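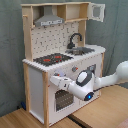

Droltatia gets its first big balance patch in June, and I've been grinning about it all morning. Prorkari posted the notes last night (all 198 changes!) and I read every line over two cups of coffee.

The big one is the Salian. If you've played ranked at all, you know how fast those things swarm your base. Their hatchery now costs 600 crystal, and it can't heal itself while it's spawning. I main Salian, so yes, I'm a little sad, but I had it coming.

Lead designer Vignesh Kamath wrote that the team wants early rushes to stay scary "without ending the match before your second scout gets home." Fine by me!

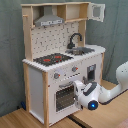
New map and a test weekend

There's a new map too, called Festlow, with 3 lanes and a frozen river you can break with siege units. The preview server has room for 2,000 players, and sign-ups are open on the game's account page.
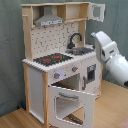
I've already put my name down, and so has my usual teammate Selorm Yakubu, who plans to try walling off the river on turn one. I think we'll get flattened, but I'll post our replays either way.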